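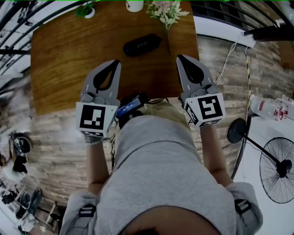 Bultville Group Says Handheld Gripper Recording Needs Written Rules Before It Needs a Seal

BULTVILLE, August. The Losard Practice Group today released a draft code for people who record tabletop work with handheld grippers, and said it will not back any "certified" label for the resulting data until someone can show what the label checks.

The draft is 44 pages long. It covers marker cubes, cable routing, glove use, rest breaks for operators who carry gear on their backs, and what has to be written down when a session is thrown out.

"We keep being told this work follows best practice," said Aivar Liepiņa, who edited the draft. "Fine. Whose? I asked for a copy and got a slide with a check mark on it."

The group reviewed 2,239 session logs sent in by shops that do this kind of recording. Of those, 900 had no note of when the marker tags were last checked for wear or shifting. The group does not claim those sessions were bad. It says there is no way to tell from the paperwork, and that a buyer should be bothered by that.

Under the draft, tags are checked at the start of each shift and again after any drop. Loose cables stay out of the operator's walking path. An operator may stop a session at any time without giving a reason, and the stop is logged without a name.

Michalski and Avbridge, two firms that took part in the review, asked for a lighter version for sites that record fewer than 1,000 sessions. The group turned that down. Liepiņa said a small site can trip over a cord as easily as a big one.

The draft has gaps. It does not set a weight limit for worn gear, as the members could not agree on one, and it has not been tried at a working site for a full season.

Written comments are open to anyone through the Losard office in Bultville.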